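Segunda entrada sobre el aparato de la mano y sigo sin convencerme. Lo digo ya para que el que venga buscando entusiasmo se vuelva a la portada.

Resumo para los que no leyeron la primera. En el taller compartido queremos que un brazo de mesa aprenda a sacar cosas de un recipiente y ordenarlas. La idea vieja era programar cada movimiento. La idea nueva, que trajo Priya Mahmoud y que a todo el mundo le pareció estupenda menos a mí, es que una persona lo haga muchas veces con un chisme atado a la muñeca, se grabe todo y el brazo aprenda de eso. El proyecto se llama Clirkance. El nombre tampoco lo elegí yo.

Mi primera objeción fue el dinero y ahí perdí rápido: los materiales salieron por 244 euros, y el brazo ya lo teníamos muerto de risa en una estantería desde abril. La segunda fue el cable. Un cable colgando de la mano te cambia la forma de moverla. Lo notas, lo esquivas, giras la muñeca un poco antes de tiempo, y todo eso va a parar a los datos. Priya dice que a los diez minutos se te olvida. A mí no se me olvidó en toda la tarde del martes.
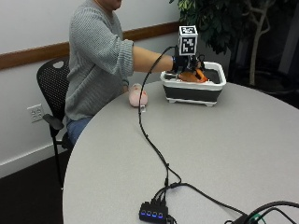
Octavio Farías
Montaje, cables y quejas en general

La mesa redonda da más guerra de lo que parece. No tiene una esquina que sirva de origen, así que cada vez que alguien mueve la cubeta hay que volver a medir, y siempre la mueve alguien. Propuse atornillar una escuadra al tablero y me miraron como si hubiera propuesto quemarlo. Cinta, entonces. La cinta se despega.

Lo del cubo blanco con los marcadores sí me gusta, lo reconozco. Es barato, se imprime en casa y la cámara lo encuentra sin mucho drama mientras le llegue luz. El problema viene al meter la mano en un recipiente hondo: el cubo tiene que quedar por encima del borde, y si te agachas de más o tuerces la muñeca se pierde la posición y aparece un salto en la gráfica. Llevo una semana mirando saltos. Hay quien los suaviza con un filtro y se queda tan ancho – yo prefiero tirar la toma y repetirla.

Tenemos 554 tomas grabadas. El objetivo que pusimos en la pizarra es 3000, número que salió de una conversación de pasillo y que ahora se defiende como si viniera de un artículo. Pregunté por qué no 2984. No hubo respuesta.

Otra cosa que me escama es el hub. Cuatro luces azules encendidas y todo parece en orden, pero las luces solo te dicen que hay corriente. El martes perdimos las tomas de toda una hora porque un conector hacía mal contacto y el programa siguió escribiendo ceros con mucha educación. He añadido una comprobación al arranque que se niega a grabar si la lectura no cambia en dos segundos. Son seis líneas. Tendrían que haber estado desde el primer día y la culpa de eso es mía, que escribí el programa.

¿Funciona el brazo? Con una pelota y la cubeta en el sitio de siempre, a ratos. Con la cubeta girada, va al hueco donde estaba antes y cierra la pinza en el aire. Priya lo ve como una cuestión de más tomas. Yo creo que hay que variar las que hacemos, cambiar de persona, de silla, de objeto, y dejar de repetir el mismo gesto cómodo una y otra vez.

Lo siguiente es alargar el cable y sujetarlo al antebrazo con velcro, a ver si deja de tirar. Si alguien ha probado una versión sin cable que no se quede sin batería a media sesión, los comentarios están abiertos. Enlaces a vídeos promocionales no, por favor, de esos ya me los he visto todos.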